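Raphaël Tanguy
@raphaeltanguy

1/ Every November the "best new public space" lists come out, and every November I get cranky. Five of the places on this year's big list are plazas. I've eaten lunch in two of them. I would not do it again.

2/ The pitch never changes. "A flexible civic living room." Flexible means there's nothing in it. If my living room had no chair I'd call it a hallway.

3/ Take the Solanki plan for downtown Tremomthorpe. The brochure is 87 pages. I read it so you don't have to. The word "vibrant" shows up on page one and then keeps showing up. The word "bench" shows up on page 61, in a footnote about maintenance costs.

4/ And the drawings! Kids with balloons, a guy playing cello, somebody walking three greyhounds. Has anyone ever met these people? Where do they go when the thing gets built?

5/ The answer I always get is "programming." Markets, food trucks, outdoor movies. OK, who pays for it in year four? Floseo ran the events calendar at the last one of these and the calendar page now sends you to a parking app.

6/ Somebody will bring up the Pilby survey, where 303 people said they wanted "more open space." Sure. I'd have said yes too. It didn't ask if they wanted shade, a bathroom, or a place to sit down with a sandwich. Ask me if I want "more food" and then hand me a bag of flour.

7/ I'm not against concrete. Old market squares are paved edge to edge and people love them. But they have doors on them. A bakery, a bar, a bus stop, a reason to be crossing at 8 am and again at 6. Big slabs with one large building way off at the far side is a different animal.

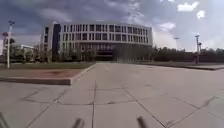
8/ Cheap test for any plan you get sent: cover up the people in the drawing with your thumb. What's left? If it's paving and sky, ask what the second-best idea was.

9/ Couple of replies saying trees "can't" go in because of the garage underneath. Maybe. I'd like to see the load numbers, and I've asked for them twice. Will post them if they ever show up.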